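When I moved to Vostwood in November, I decided to keep my old computer and not buy a new one. I had two reasons. The first was money. The second was my father, who repaired radios in our kitchen and taught me that a thing is not old until you have opened it.

But this post is mostly about learning to ask for help in a second language. In my own language I can say that a machine coughs, or that it is sulking, and everybody understands. In English I stood at the counter of a small repair shop called Obi and I said, "It makes a tired sound." The man, Yakubu Jibrin, did not laugh. He asked me, tired like an old dog or tired like an old bus? I said bus. He wrote it down.

After that I went back many times, even when nothing was broken. I bought a small notebook and I wrote the words I heard there: fiddly, wonky, knackered, to give something a wipe. By spring I had 123 words. My teacher at the evening class, Ifeoma Edet, said that 40 of them I should not use in a job interview.

She also gave me good advice, which was to learn the words of one small place completely before going to the next. So first I took the inside of a computer, then the post office, then the dentist.

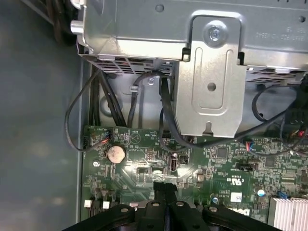
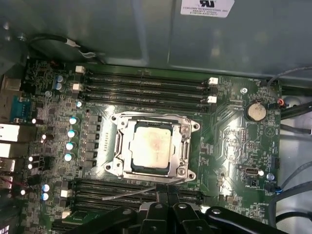
The post office was harder than I expected. There you must know what you want before you reach the window, and the people behind you are breathing. I practised at home with the kettle as the clerk. "Second class, please, and can I have proof of posting?" I said this maybe a hundred times – the kettle was very patient.

The dentist I am still learning. The difficulty is that you cannot speak when you most need the words. I know numb, sore and filling. I did not know "rinse", and I sat with the cup in my hand like a guest waiting for a toast.

On Ifeoma's suggestion I now meet two other students at Buna, the café near the bus station, and we speak only English until the cups are empty. We drink slowly. Last time the subject was bread, and we talked for an hour on the difference between a crust, a crumb and a heel. Next month it will be the garden centre, so if you know a good word for the small fork, please write it in the comments.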